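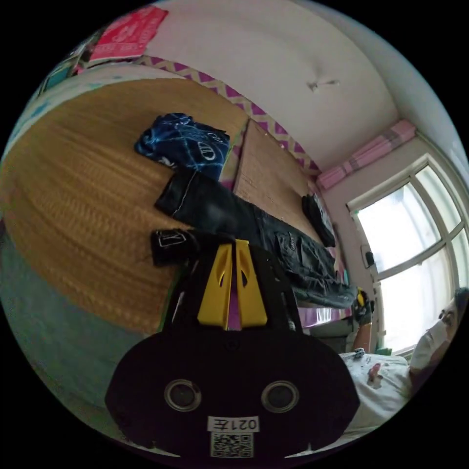

Filed under: Short Fiction / Work & Machines

Monday was the first day Saodah Latuheru folded for the machines, and she was late because of the bus. The laundry at Furkard Street had been sending out clean clothes in paper bundles since before she was hired, 13 years of shirts and sheets passing under her hands, and now there would be a folding line, and somebody had to teach it. "Start with the hard stuff," Mahnaz Abbasi told her on the phone. So she did. She laid out the long black trousers on the tan mat, by the big bright window with its pink valance, and put the folded dark blue garment with the lightning streaks just beyond them. Trousers were the worst! The legs went one way and the seat went another, and with a yellow-fingered gripper in each hand you had to think about every pinch.

By four o'clock she loved it.

She hadn't expected that, and she said so to everyone at the laundry the next morning before she had her coat off.

"You have to slow down," she said. "You pinch the cuff, you walk it over, you let go. And you feel it, you feel exactly where your hand wants to cheat. I've been cheating on sleeves for years! I flick them. Did you know I flick them?"

"We all know you flick them," said Geert Brouwer, who ran the presses.

Geert was not so sure about any of it. He had worked at Lonunora when they put in the sorting belts, and he remembered the week the night shift got smaller. He asked Mahnaz about that straight out, in front of the dryers, with his arms crossed. Mahnaz didn't dodge. The line would take the flat work first, she said, the towels and the pillowcases, 319 pieces in an hour if it behaved. People would stay on shirts and anything with buttons, and someone would have to stand with the line and show it what it got wrong.

"Someone like who?"

"Like whoever's good at folding," Mahnaz said, and looked at Saodah.

The line arrived in February on the back of a Taheri truck, in more crates than the loading dock could hold. Shirin Parsa came with it to set it up, and she stayed 10 days and ate her lunch with the pressers. The first towel took it so long that Geert went out for a smoke and came back and it was still going. The second towel it dropped. The third it folded in thirds, the corners tucked under in a way that made Shirin frown at her screen.

"Why does it do that? With the corner?"

Saodah started laughing and had to hold on to a cart. "That's mine," she said. "That's so it won't catch on the shelf. My aunt did it that way."

They ran 30 more just to watch. Every one had the corner tucked. Even Geert came around the end of the table to see, and picked one up, and turned it over a couple of times.

"It doesn't flick," he said.

"I didn't let myself flick!"

He put the towel on the stack and squared it with the side of his hand. Then he asked Shirin whether the thing could be taught to do a collar, because the collars on the hotel jackets had been killing his wrists all winter, and Shirin pulled over a stool and told him to go get one.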